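Jenstead under-shelf basket: six months in a very small kitchen

I rent a flat in Grastow with a kitchen that was plainly designed by someone who ate out. There is one run of worktop, 80 centimetres of it once you take off the bit the kettle lives on, and two wall cupboards that are too high for me without a stool. So I have become a keen buyer of things that hang. Hooks, rails, magnetic strips, a pan rack that came down in the night and took a plate with it. Most of them have gone to the charity shop. The Jenstead basket has stayed, and I like it enough that I bought a second one in February.

It's a simple thing: a wire basket with two flat arms that slide over a shelf, so it hangs in the dead space underneath. Mine is the wider of the two sizes, in cream. Jenstead say it holds up to 6 kilos. I haven't tested that and don't mean to, as the shelf would give out long before the basket did, but it has carried a full load of tins for weeks at a time without the front dipping.

Putting it up took less time than opening the box. You push it on from the front and stop when it touches the back. The arms are a snug fit on my shelves, which are the thick old kind, and I had to lean on it a bit for the last inch. On the thinner shelf in the hall cupboard there was a gap and it rattled every time I shut the door. A folded bit of felt cured that. I'd love Jenstead to put a couple of rubber pads in the box, because plenty of people will have thinner shelves than mine.

What I really love is how it's changed the way I cook! Onions and garlic used to sit in a bowl on the worktop, shedding skins everywhere, and potatoes were in a bag on the floor. Now the onions hang at eye level with air all round them and they keep so much better. I've not had a sprouting one since the clocks changed. Lemons go in there too, and a knob of ginger, and on a good week a bunch of something green that I'd otherwise have forgotten in the fridge drawer until it turned to soup.

The second basket is for snacks, which I admit was not a noble reason to buy it.

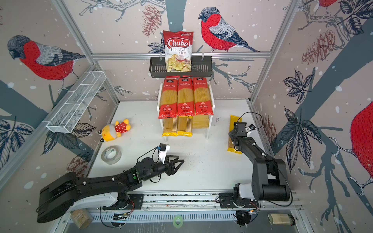
Snacks are the hardest thing to store in a small kitchen, in my view, and hardly any review of these baskets mentions them. Bags are all air. They fill a cupboard, slide off each other and can't be stacked, and if you squash them in you end up eating crumbs. A hanging basket suits them perfectly, as they weigh nothing and you can stand them up with the fronts facing out. A red-and-white bag like the Chuba cassava chips, with the name in white script, is easy to spot in a black slotted basket up on a rail, and it's off the table as well. My own cream one does the same job for crackers, rice cakes and the paprika nuts I buy from Assunção, the little deli by the station, whenever I have an excuse to walk past.

Now the grumbles, and there are a few. The wire is set quite wide, so anything thin drops through. Stock cubes, sachets of yeast and the small packets of saffron I was so pleased with all ended up behind the toaster. I've lined the bottom with a bit of non-slip mat, the sort you put under a rug, and that works well, though it spoils the look a little. Cleaning is a nuisance too. Grease from the hob finds its way on to everything in a kitchen this size, and you have to go round each wire with a cloth. I take mine down once a month and give it a good soak in the bath – the sink is too small, naturally.

The finish has held up nicely. There's one chip on the left arm, where I forced it on to the shelf, and no rust so far even with the kettle steaming away underneath.

Before this I had the Tovelness version, which is cheaper and comes with a lid. I wanted to like it. The arms were thinner and bent outwards after a fortnight, and the lid got in the way whenever I had wet hands, so in the end I kept it for pegs. If you only want to hang tea towels or bread rolls it would be fine.

I use the Jenstead ones 365 days a year and I still get a small thrill from reaching up for an onion. If you can, measure the thickness of your shelf before you order, and go for the wider size if you have the room. The narrow one won't take a loaf.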